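**Murnodport shows whole home in one open hall**

MURNODPORT, February. The furniture house Zollen has opened its new display hall in Murnodport, where the bathroom, the sitting corner and the storage stand together under one roof without walls between them. The hall has a floor of 450 square metres and is open to visitors every Monday from 10 in the morning.

With this arrangement the company wishes to answer a request which its customers have made for several years. Many of them live in small flats or in old workshops that were made into homes, and they want to see how a bathtub looks when it is not hidden behind a door.

"In our old shop the customer saw the sofa upstairs and the bath downstairs, and he had to imagine the rest at home," says Gert Adams, managing director of Zollen. "Now he can stand in the middle and turn his head. I think it is more fair to him."

The bathroom side is arranged along the back wall, below the windows. It has a freestanding tub in dark green and a white vanity cabinet with two doors and a drawer. The sitting side has an orange sofa with a striped cushion seat and a coffee table of light wood. Pale grey blinds hang at the windows, and the corrugated ceiling was kept white, with its beams and its fluorescent tubes left visible.
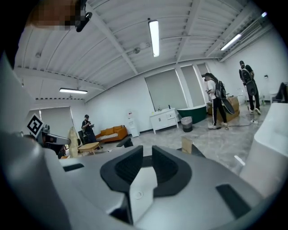
Can visitors order the furniture which they see in the hall?

Every piece on display can be ordered at the desk, and delivery inside Murnodport takes 6 weeks. The freestanding tub is supplied by the firm Bestoletti, the vanity cabinet and the sofa by Mnguni.

The planning of the hall was led by Mbali Nkosi, who has worked with bathroom interiors before she came to Zollen. She explains that the colours were the longest discussion. "The green of the tub was decided first and everybody agreed. For the sofa we had many opinions. I wanted orange from the beginning and I did not give up."

Customers who wish to plan a room of their own can book a meeting with Lesego Shabalala or Hendrik Botha. They should bring the measures of the room and, if possible, a drawing which shows the water pipes. The meeting is free of charge. Zollen also prints a catalogue for the hall, in an edition of 2000 copies, and it can be taken home from the desk.

Contact for the press: Vusumuzi Modise, Zollen, Murnodport, extension 3284.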